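Notebook, February, acoustic absorber work
Entry 17

08:40. Picked up the second batch of Lendetti felt from stores. Sharon had already trimmed the samples to the tube diameter, so no cutting today. Labelled and left on the rack to settle to room conditions.

09:15. Impedance tube check. Left mic reading low against right, same as yesterday. Swapped the channels and the offset followed the mic, so it's the capsule and not the preamp. Njoroge has the spare. Used the switched-channel correction in the meantime, good enough for comparison work.

10:30. Ran felt with no backing, then with the air gap. Two runs each. With the gap the absorption peak moves down to 800 Hz, as expected for that depth. Repeatability fine below the peak, poor above it. I suspect the sample edge is not seating. Tried a smear of petroleum jelly on the rim and the scatter closed up. Should be standard for the soft samples from now on. Kerubo to add it to the procedure.

11:50. Boltier foam, lot 346. Skin on one face. Skin towards the source gives a narrower peak, skin away is close to the old lot. The supplier sheet doesn't say which face was tested. Joyce will ask.

13:20. Room estimates. Hard floor, painted walls, light ceiling. Sabine overestimates the decay when most of the absorption is on one surface, so Erasto wants the ray model run as well. Wood coefficients are from the handbook table for parquet on a solid base. If the real floor goes on battens the low bands will be wrong, because the cavity behaves as a panel absorber. Left a note in the input file.
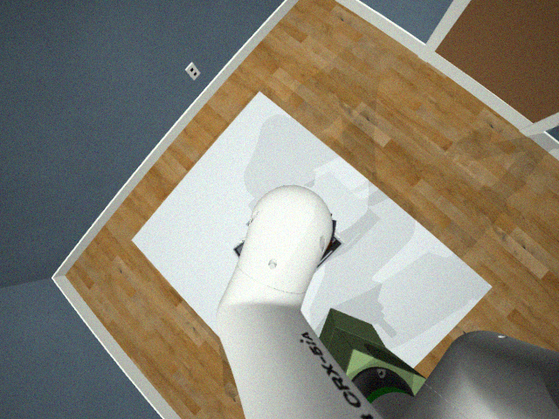
Render, parquet with white border strips, blue-grey surface at left.

14:45. First ray run finished. Late decay has a flutter component between the parallel walls. Scattering was still at the default, which is too low for a furnished room. Raised it and restarted.

16:10. Second run not done. Leaving it overnight.

To do:
Replace left capsule
Repeat foam, both faces, jelly on rim
Batten version of floor, low bands only
Return calibrator to Tanui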